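Flovlow house rules: notes on the recordings and how we make them

I'm Tanko, I look after this folder, and this is the readme I wish I'd had when I started. It covers the tabletop arm recordings and the rules we keep while making them.

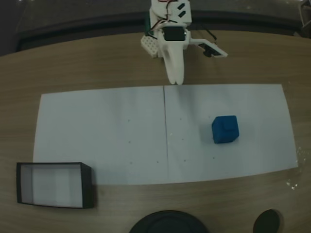

When should I throw a recording away?

Throw it away if a person touched the arm or the object while it was recording, or if the log has a gap in it. A missed grab is fine! Keep it, mark it "miss" in the notes column, and carry on. We lost a lot of good misses early on (my fault, I was tidying as I went) and the set was worse for it.

What you get

Version 2 has 2,806 recordings, each in its own folder with a video, a joint log and a short text note. The Panwood folders are the older ones and use a different naming pattern, sorry, I haven't had the heart to rename them. Clistix is the little script that checks the logs. Run it before you send me anything.

Rules at the table

Power goes off before hands go in. I know it's slow and I know you'll only be a second, but please do it anyway.

Cables get a look before every session, especially any that loop over a joint. If one pulls tight when the arm stretches out, stop and reroute it.

Tape down the paper if it starts to creep. Moved paper means a new session number, even if you think you put it back in the same spot.

One person runs the arm and that same person calls the stop. Vanderleia Macedo and I argued over this one for most of November and she won, fair and square.

Don't change the grip speed halfway through a session. If you have to, write down the old value and the new one and start a fresh folder.

Known problems

Session 11 has the clock set wrong, so its video and log are 4 seconds apart. Clistix will complain and it's right to. The Bittencourt sessions have no notes column at all, so don't count misses from those.

Last edited 1 June 2020. If a rule reads oddly or you think it's wrong, open an issue and tell me which one.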